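Nilton two-door upright drinks fridge, second-hand: six weeks in

I didn't want a commercial display fridge. I wanted a normal fridge with a normal door that you can't see through, and I lost that argument. So take this as a review from someone who went in expecting to be annoyed.

We needed cold drinks at the front of the hall and the old chest unit had finally given up. Casimiro Requena found the Nilton through a dealer in Vimham who clears out shopfitting stock. The price was $1617 with delivery, which sounded cheap until the driver explained that delivery meant the kerb. Getting it through the side entry took five of us and the removal of one door from its hinges (ours, not the fridge's).

The dealer's sheet makes a lot of promises. "Whisper quiet" is the first one and it's rubbish. It hums, then it stops, then it shudders, and you notice the shudder every time. During a talk you'd want to be sitting well away from it. If you're thinking of one of these for a lounge room, go and stand beside one that's running before you hand over any money.

"Even temperature throughout" is the second. I put a cheap thermometer on each shelf overnight and the top came out warmer than the bottom, as I'd have guessed. For soft drink it hardly matters. I wouldn't keep milk up there.

The shelving I'll grudgingly give a pass. There are three levels on each side and they take ordinary bottles upright without the caps scraping. We keep cola and tea on the middle level, left and right, and the water goes down low with whatever else turned up in the order. Having glass doors means people pick before they open, or that was the theory put to me. In practice they still stand there with the door open having a think. The glass also means somebody has to turn the labels to the front or the whole thing looks like a servo at closing time, and I resent how often that somebody is me.

Clips for moving the shelves are fiddly. You need two hands and a torch, and the first one I shifted pinged off under the tables. I found it the next day in my shoe. Set the heights once and leave them be.

Cleaning is ordinary. The metal strip along the base shows every scuff, and there's a gap behind it that collects fluff. Fingerprints on the doors come off with vinegar and an old towel, same as any window. I tried the spray the dealer threw in and it left streaks.

As for running cost, I can't give you a proper figure yet. The first full bill lands in October and I'll update this if it's horrifying. The seller claimed it would cost "next to nothing", and I've never owned a thing with two glass doors and a compressor that cost next to nothing.

The other one we looked at was a Flesholm, a single door and a fair bit dearer. Better seals, and a handle you could actually get a grip on. It would have held about half the stock, so I was outvoted again.

Would I buy the Nilton? At a new price, no. Second-hand, for a room where there's already a bit of noise and plenty of floor, it does the job and the drinks are cold. Ask for the shelf clips to be counted before it leaves the shop, and measure your doorway with the door off. Six out of ten, and one of those is for the shelves.

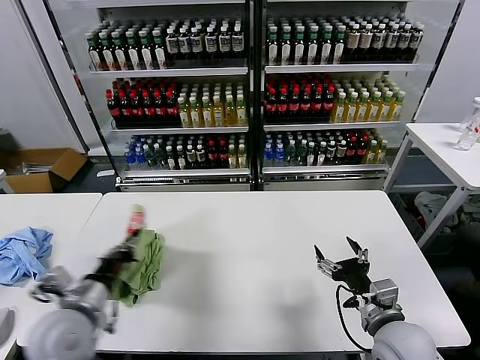

Estíbaliz Sarmiento: Six is harsh! We've had the same model for nine months and the shudder settled right down once we levelled the feet properly. Ours was leaning back a touch and you'd never have picked it by eye. Agree on the clips though, they're awful. I gave up and used cable ties on two of them. Did yours come with the key for the doors? Ours didn't and the dealer wanted $61 for a replacement, so check before you pay.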